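Thread on limescale and hard water in a small kitchen, from a year of test strips and one spreadsheet. Mostly numbers. 1/11

Water at the Ostside flat comes out at 16 grains per gallon. Anything over ten and a half is usually classed as very hard. The supply at my previous place in Trelivell measured three, so I had never thought about it. 2/11

Hardness is dissolved calcium and magnesium. Heat drives carbon dioxide out of the water, the bicarbonate turns to carbonate, and the carbonate sticks to whatever surface is hottest. Heating elements go first. 3/11
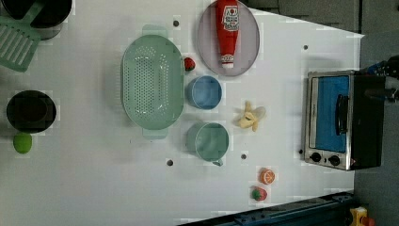
Descaling the kettle: citric acid, two tablespoons to a quart of water, bring to a boil, switch off, leave for 20 minutes. Vinegar also works but is slower and the smell stays for a day. Do not mix either one with bleach. 4/11

I weighed the kettle dry before and after the first treatment in September. Difference: 151 grams of scale. The base had gone from flat gray metal to something like the inside of a seashell. 5/11

Boil time for a full kettle dropped by 16 seconds. Small, and within what a change in the incoming water temperature could do. I would not buy a softener on the strength of it. 6/11

Faucet aerators are the part people skip. Unscrew, soak overnight, brush the mesh, rinse from the back. Flow at mine was down by almost half before cleaning. Note the order of the washers – the Jarnano ones have two and they are not the same thickness. 7/11

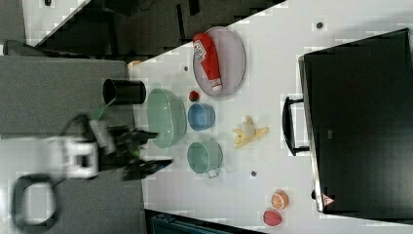 Dishwasher salt is a separate matter. It does not soften anything by touching the dishes. It makes brine that recharges the resin in the built-in softener, if the machine has one. Many sold in the US do not. Check the manual before pouring. 8/11

The Lei pitcher filter did lower the reading, to nine grains when new. After 200 quarts it was back at 14. It is sold as a taste filter, so no complaint from me. 9/11

White film on glasses: wipe one with vinegar. If it clears, it was scale. If it stays cloudy, the glass is etched and that is permanent. Less detergent and a cooler cycle for the rest of the set. 10/11

Next is the water heater. Draining it is a longer job and the valve is stiff, so that gets its own thread. Spreadsheet on request. 11/11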